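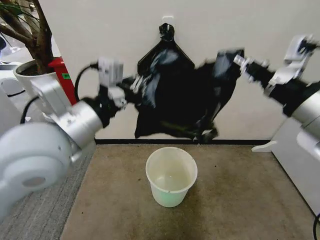 Chore automation is the use of machines for household and shop-floor tasks usually done by hand. Single-purpose machines such as dishwashers have been common for decades. General-purpose robots remain mostly experimental.

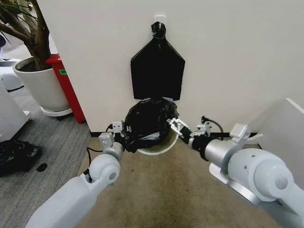 Soft materials are a major difficulty. Cloth and thin plastic change shape when touched, so a stored model of the object is soon out of date. Work with a garbage bag — here hung from a wall hook, with a gripper at each side — usually calls for two arms.

Contact: Felista Odera, Gremley | © 2018 | Back to top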